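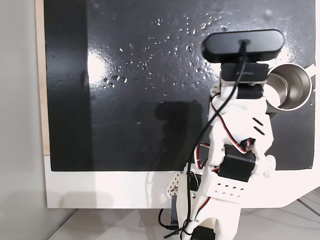 Hurkstead Junior Makers Club

What does the Brivus arm kit do?

A robot arm is a machine that can bend and turn a bit like your own arm. The Brivus is a kit for building one yourself. We have had ours since December, and this page tells you what the parts do and what we think of it.

The white parts are 3D printed. A 3D printer melts plastic and lays it down in very thin layers, one on top of another, until there is a solid shape. Some pieces have rows of holes or triangles in them. Holes save plastic and make the arm lighter, so the motors have less to lift.

The motors are called servos. An ordinary motor just spins round and round. A servo turns to the position it is told and stays there. The black box at the elbow is a servo, and there is another in the wrist. The red and black wires going up the arm belong to the servos.

On top is a webcam, the same sort of thing people put on a computer for video calls. Its black cable runs all the way down to the base. A camera on a wrist looks wherever the wrist points, so the arm gets a close view of things.

Behind the arm is a shiny black panel with drops of water on it. Water is hard for a camera to see. It has no colour of its own, and you mostly notice a drop by the light bouncing off it. A shiny panel also bounces light back in big white patches, and a computer can mix up a patch of glare with something wet. The steel cup is shiny too. People are good at telling these things apart because we have had years of practice.

Is it hard to build?

The box says age 10 and up with an adult. We would say that is fair for the printed parts, which mostly screw together. The wiring is fiddly. Two of our servo plugs went in backwards the first time and we had to open the elbow again. The instruction book has 6 chapters and the one on cables is too short.

What we liked: the joints move smoothly, and you can print a new part if one snaps.

What we did not like: the wires curl up round the joints and need tidying often. The camera cable is long and gets in the way – tie it loosely, or the arm will tug on it when it bends.

Words to know

Servo: a motor that turns to a set position.
Joint: a place where two parts meet and can move.
Base: the bottom of the arm, which holds up everything else.
Glare: bright light bouncing off something shiny.

Page last changed May 25, 2019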